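Kurner K-135 Folding Work Table, white top

Tested on three floor types over one October. Bought at retail from Chatzigeorgiou, the office supply chain, at the normal price. No sample was supplied and the seller did not see the text before it went up.

The K-135 is the middle size in the Kurner line. The number is the length of the top in centimeters. Width is 60 cm, which is narrow for a desk and normal for a training-room table. The top is a white melamine-faced board with a 2 mm plastic edge band, and the underframe is powder-coated steel tube with a folding leg pair at each end. There is no drawer, no modesty panel and no cable tray. A clip-on tray is listed as an accessory but was out of stock the whole time I had the table.

Assembly

The legs come attached. The only parts to fit are four leveling feet, two end caps and a crossbar held with four bolts. The hex key in the box is soft and rounded off on the third bolt, so use your own. One of the four inserts under the top had been driven slightly crooked at the factory. The bolt went in with some force and has held. The instruction sheet shows the crossbar flange facing out in step 2 and in on the final drawing. In is correct; with the flange out, the leg latch does not close fully.

Stiffness and sag

I measured sag with a steel straightedge and feeler gauges, table on a leveled concrete floor, load placed in the center on a square of plywood. At 60 kg, the rated load, the top dropped 2.4 mm in the middle and came back to within 0.1 mm after the weight was removed overnight. That is a good result for a board of this thickness with only one crossbar. The older Zisto Fold 4, which I still have, dropped 3.8 mm under the same weight and kept a permanent set of 0.6 mm.

Side-to-side stiffness is less impressive. Push the long edge with one hand and the top moves 7 mm before it stops, nearly all of it play in the leg latches. Typing does not cause visible movement. Erasing with a hard eraser does. If the table is going to carry a sewing machine or a monitor on a tall arm, look at something with fixed legs. End-to-end play is much lower, 2 mm.

Latches

The latch is a spring-loaded sliding sleeve. I folded and unfolded one end 300 times in batches. Closing force dropped over the first 60 cycles or so of bedding in and then stayed level. Play in the joint did not increase by an amount I could measure. Paint wore through to bare steel on the inner lip of the sleeve, where it will eventually rust in a damp room. A little grease takes care of that. The sleeve has a pinch point on the inside, and the warning sticker covering it is on the outside of the leg.

Surface

The finish is smooth with a low sheen. Under overhead strip lighting there is some reflection but no hard glare. It shows graphite and gray rubber marks readily, as all white tops do.

Stain tests, each left for an hour and then wiped with a damp cloth: black coffee, no mark. Ballpoint, faint line, gone with alcohol. Dry-erase marker, no mark. Permanent marker, came off with alcohol on the second pass. Soy sauce, no mark. Turmeric in oil, yellow shadow still visible after three days and gone after a week near a window.

Scratch resistance was checked with 1,000 strokes of a nylon scouring pad under a 300 g weight. The result was a dull patch that can be seen at a low angle and cannot be felt. A dropped steel ruler, corner first, chipped through the face to the core. Chips can be filled with white repair wax, though the match is slightly warm compared with the board.
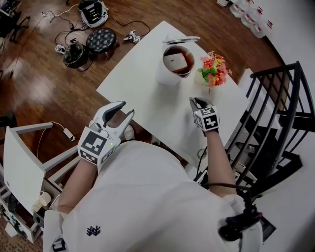
Last updated: Fri 28 October

Feet and floors

The leveling feet are hard nylon on an M8 thread with 15 mm of travel. On concrete and on carpet tile they are fine. On a glossy wood floor they are a problem in two ways. The table slides when you lean on the long edge, and grit caught under a foot will scratch the varnish. I replaced them with Clotitz felt-over-rubber feet, the 30 mm size, which use the same thread. Sliding force went up enough that I can put my full forearm weight on the edge and the table stays where it is. The Clotitz feet raise the top by 4 mm, so change all four.

Top height with the original feet fully in is 735 mm. For a person of average height on a standard office chair this is slightly high for keyboard work and about right for handwork at the near edge. The edge band has a small radius and does not dig into the forearms. Knee clearance under the crossbar is 640 mm at the center. Tall users will touch it when crossing their legs.

Joining two tables

Kurner sells a linking bracket. I did not buy it. Two K-135 tops placed end to end sat within 0.5 mm of each other in height after leveling, and a pair of small bar clamps on the underside closed the gap well enough for paper not to catch. The corners are rounded, so there is always a small notch at each side of the joint.

Weight and storage

Measured weight is 17.8 kg against 17 kg on the label. Folded thickness is 78 mm. There is a molded hand grip on one long side only, placed slightly off center, and the table tips toward the heavier end when carried by it. Folded tables stack flat, but the leg tube of one rests directly on the face of the next. Put cardboard between them.

Compared with the Zisto Fold 4

The Kurner is stiffer in bending, lighter by 2 kg and has a better edge band. The Zisto has less side play, a proper cable slot and a hex key made of real steel. The Zisto also costs more, and the current version ships with a thinner top than mine, so my sag figure for it may no longer apply.

Verdict

Good as a general table for rooms that get rearranged. Budget for better feet if the floor is wood. Not recommended under machines that vibrate.

For: low sag, easy folding, stain resistance.
Against: side play at the latches, nylon feet, soft hex key, error in the instruction sheet.

Changes to this page: added the section on feet after the Clotitz set arrived. Corrected the folded thickness, which I had first measured without the latch sleeves.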